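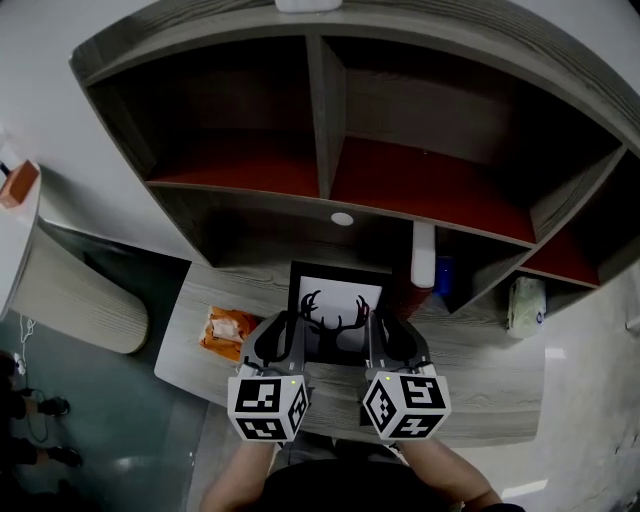 # Vadus match records

Match-level and event-level records for girls' and boys' high school field hockey and soccer, compiled from paper scorebooks and typed up by hand. The set covers 2335 matches across three seasons. Tables are plain CSV, UTF-8, comma separated, with a header row.

Current release: September 11, 2019
Maintainer: Huia Costigan
Scorebook entry and checks: Declan Tamihana

## Contents

| File | One row per | Notes |
|---|---|---|
| `matches.csv` | match | final score, venue, league flag |
| `events.csv` | goal, card or shootout attempt | minute may be blank |
| `teams.csv` | team and season | names as used that season |
| `aliases.csv` | spelling variant | maps to `team_id` |

Player names are not included. Scorers are given as a shirt number and a class year where the book recorded one.

## Fields in `matches.csv`

- `match_id` – integer, stable between releases
- `season` – 1, 2 or 3
- `sport` – `fh` or `soc`
- `home_id`, `away_id` – keys into `teams.csv`
- `home_goals`, `away_goals` – goals at the end of play, overtime included, shootouts excluded
- `ot` – number of overtime periods played, 0 if none
- `so_winner` – `team_id`, blank unless a shootout was held
- `league` – 1 for league play, 0 for non-league and tournament matches
- `status` – `final`, `forfeit`, `abandoned`

Forfeits carry the score the league awarded. Leave them out when computing goals per match. Abandoned matches carry the score at the stoppage, and a replay gets its own `match_id`.
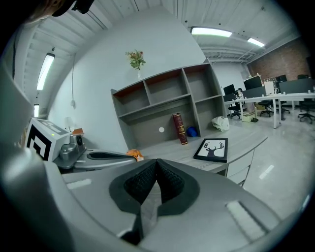
## Fields in `events.csv`

- `match_id` – key into `matches.csv`
- `seq` – order within the match, starting at 1
- `type` – `goal`, `own`, `pen`, `yellow`, `red`, `green`, `so_made`, `so_miss`
- `team_id` – the team credited. For `own`, this is the team that gained the goal
- `shirt` – text, since some books use `00`
- `minute` – match minute, counted up from the opening whistle

Many scorekeepers wrote time remaining in the half. Those entries were converted using the half length on the cover page. Where the cover page was blank, `minute` is blank and only `seq` should be trusted.

## Loading

```
import pandas as pd
m = pd.read_csv("matches.csv", dtype={"so_winner": "string"})
e = pd.read_csv("events.csv", dtype={"shirt": "string"})
```

Reading `shirt` as a number drops leading zeros and will merge players.

## Checks before release

1. Goal events are summed per team and compared with `matches.csv`. Mismatches go back to the scorebook.
2. Each match found in both teams' books is compared line by line. The home book wins on order of events, the officials' card wins on the score.
3. 600 matches were typed a second time without sight of the first entry, and differences were settled against the page.
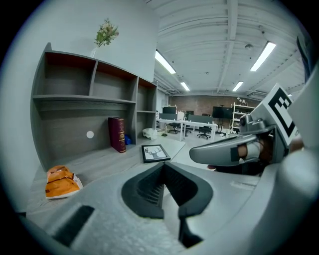 ## Known problems

- Mivthorpe field hockey, season 2: the book ends early. Later results come from opponents' books, so card events are likely incomplete.
- Paewai and Stalleck shared a soccer team in season 1. It has its own `team_id` and should not be joined to either school's later rows.
- Assists are missing throughout. Too few books kept them.
- Neutral venues are coded as home for the team listed first. A separate flag is planned for February.

## Corrections

Send the `match_id`, the field, the value you think is right and a scan of the page. Corrections without a page are logged but not applied. IDs of deleted matches are not reused.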